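# House rules before standards: a chat with Mansa Essien
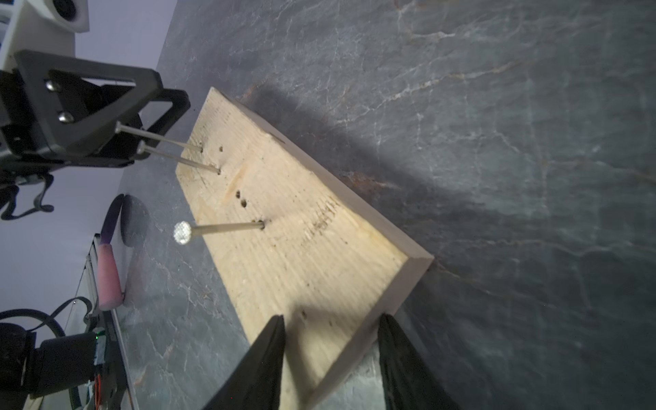 Fendenow Workshop Practice Group - Bench Robotics

Caught Mansa Essien between two meetings and a fire drill. Mansa wrote most of the bench rules we all work under now, and is halfway through the second version. Notes typed up the same afternoon, October 25, 2021, so forgive the rough edges.

First question was the obvious one. Why write rules for small arms at all? They're light, they're slow, most of them will stall against your palm.

"People say that, and they're right about the palm. Then you hand the arm a nail. Now it's a light slow thing with a point on it. The risk assessment for the arm on its own is worth very little to me. I want the arm plus whatever it's holding, plus whatever it's working on."

That's rule one in the current sheet, more or less word for word. Assess the task, then the machine. Mansa says the order took three drafts to settle, mostly because the first draft was a parts list.

We got onto nails. The nail board task has been the test case for the whole rulebook - rough pine, nails standing out of it, two arms able to reach the same bit of timber. Old holes in the board too, and Mansa has views on those.

"A board gets reused until it's more hole than board. Fine for practice. Not fine if you're going to write down a result, because a nail in a tired hole holds differently to a nail in fresh timber. So the rule is you write the board's state on the run sheet before you start. Fresh, used, or retired. Three words. Pick one."

And retired means retired?

"Retired means in the bin with the nails out or hammered flat. We had one go in the recycling with points up. August. I still hear about it."

Bevan site, that was. No one hurt, one glove ruined.

Next - shared reach. The section of the rules with the most arguments behind it. If two arms can touch the same workpiece, who has right of way? The Toltia people wanted a software zone, one arm in at a time, locked out otherwise. Mansa didn't.

"Zones are good when the job is separate. If you want both arms on one plank, a zone just stops you working. So we said slow, and we said one person calls it. The caller has the stop button in hand. In hand, not on the bench next to the coffee."

Speed cap for shared reach is now 277 millimetres a second at the tip. Odd number. I asked.

"It came out of our own stopping tests and we didn't round it. If I'd written 250 or 300 everyone would assume I'd made it up."

Fair enough. Those tests are written up properly in the Grurkis report, 810 stops, every one logged with the payload. Worth a read if you like tables. The summary page does most people.

Cables. Mansa went on a while about cables. Loops near the arm are allowed, loops *in* the path are not, and the check is done by driving the arm through its full move with nothing in the gripper. By hand if you can. Controllers and loose wiring stay off to the side, and if you can see bare wire colours near the work you stop and sort it out. "Its boring. It's also most of our stoppages."

Hand tools on the bench top?

"Allowed if it's part of the task and you've said so on the sheet. If it isn't on the sheet it goes back on the wall. I'm not precious about it, I just want somebody to have decided."

Eye protection is on for anything with nails, whoever's driving, and for anyone watching within two metres. That one had no argument at all.

I asked what gets ignored. Long pause.

"The pinch check. You look at the fingers before you power up - damage, grit, something stuck on the pads. Takes seconds. People do it for the first week and then they look at the screen and not the gripper. Version two puts it on the same line as the sign-off so you can't initial one without the other."

Will that work?

"Some of the time."

The team has some 2000 run sheets on file now, nearly all paper. Version two moves them online, which Mansa is not looking forward to. Paper gets filled in at the bench. A form gets filled in later, at a desk, from memory. There'll be a tablet at each station and a rule that the sheet opens before the arm does. Toltia is trialling it first, then Bevan.

Last thing, for anyone new reading this. Does Mansa want feedback on the rules, or is the sheet the sheet?

"Write on it. Cross things out and put your initials. The best rule in there, the one about the caller, came back to me as a scribble in the margin. I reckon I changed one word."

Comments on the version two draft go to Mansa directly, or leave a marked up copy in the tray by room 2453. The draft itself is pinned next to the door, bring your own pen becuase the one on the string is gone.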